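The Table from Vostwood

In the valley of Stidundale the people still say that a house begins with its table. I came there in March, when the snow was lying on the north side of the roofs, and I stayed two weeks longer than I had planned. I wanted to write about forests. I ended by writing about furniture.

The pine of this region grows slowly. At Vostwood, the old forest above the village of Skarnis, a tree must stand many years before anyone thinks of cutting it. The rings are narrow and the wood is pale, with small knots. The joiners like it for table tops and dislike it for chairs, because a chair leg of pine breaks when the children lean back.

There are 19 workshops left in the valley. Most of them have one or two benches and a stove, and a cat that sleeps on the shavings. The boards are dried under a roof for a full summer, then brought inside for the winter. If a joiner is impatient, the top will bend in its first year and the customer will come back with it. I was told this in every workshop, always with the same serious face.

A table for 7 persons costs 889 in the local money, without delivery. It sounds like much. But in the guest house at Solheim I ate my breakfast each day at a table older than the house itself, and the wood under the bread basket was worn smooth like a stone from the river. The owners wash it with green soap and cold water. They do not use oil. In Skarnis they use only oil, and the two villages have disagreed about this for generations.

The young people take over the trade more often than before. Some have studied in the city and returned. They draw thinner legs and rounder corners, and they leave the wood light, where their grandparents painted it blue or brown. The older customers find these tables a little naked. The orders come anyway, and the waiting time is now around two years. 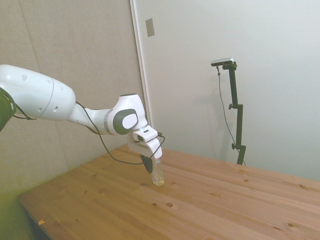 Related articles

Green soap or oil: how to care for a pine floor
A winter walk from Skarnis to Solheim
The painted cupboards of Stidundale
Who owns the forest at Vostwood?
Bread baked on the stone, with recipe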